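Notes, 25-minute slot. Slides advance on the clicker. Leave the last five minutes for questions.

**Open with the problem, no slide**

Grikdale runs a household textile collection across three towns. Material arrives as bagged mixed goods. The sorting line was designed for clothing, and over the years the share of non-clothing has gone up — table linen, curtains, coated cloths, work gear. Today covers the non-clothing share only. Joyce Nzioka has the clothing numbers if anyone wants them afterward.

Say early: "coated" means any fabric with a polymer layer on one or both faces. People in the room will use the word differently. Settle it now.

**Slide 2: why surface is a poor guide**

Sorters work by touch and by eye. A printed, leathery-textured table covering can have a woven back, a felt back or no back at all. Each one goes to a different outlet. The top face doesn't tell you which.
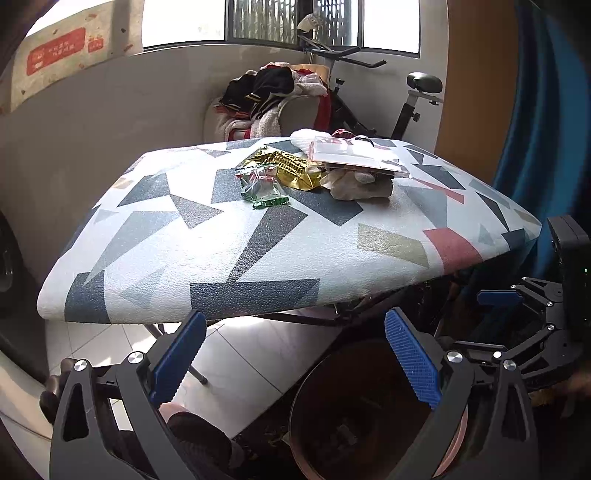

The trial at Warkonau used 2,087 items pulled from incoming bags in January. Each was sorted by hand first, then cut and tested at the bench. Hand sorting matched the bench result for 92 percent of uncoated goods. For coated goods the match was much lower, and the errors went mostly one way: sorters put coated material in with plain cotton.

Pause here. The direction of the error matters more than the size. One coated piece in a cotton bale can get the whole bale rejected at Jisstead. Bales there weigh some 600 pounds.

**Slide 3: the fold test**

Mutua Mfinanga's procedure. Fold the cloth face-in, press the crease with a thumb, open it, look at the back. Three outcomes:

- Crease stays sharp and white: heavy coating
- Crease fades in a few seconds: thin coating
- Soft crease, no color change: treat as uncoated, send on

Don't read the bullets aloud. Mention that cold fabric gives false sharp creases, so bags need to come up to room temperature first. If asked about burn tests, say they stay at the bench.

**Slide 4: small goods**

Gloves, aprons, oven mitts. Low weight, high handling time. Knitted work gloves with dotted grips are the awkward case. The knit may be recoverable, but the dots have to come off first and the Mwakyusa shredder doesn't separate them cleanly. Current rule is to hold them until there are 500 and send them as one lot.

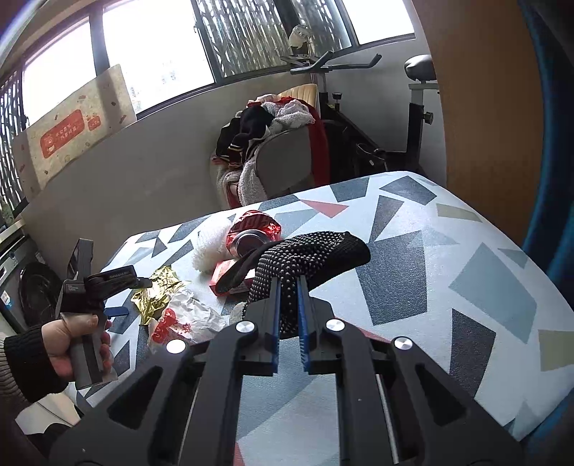 **OPEN ITEMS**

Bench time is the limit right now. One technician, one microscope, and the backing samples pile up behind the fiber samples. Ask whether anyone has used a handheld infrared reader on coated goods — we have only tried it on plain weaves, where it worked well enough.

Second item is labeling. Care labels are missing from most table linen we receive. Skip this one if the clock shows less than six minutes.

Leave the contact slide up during questions.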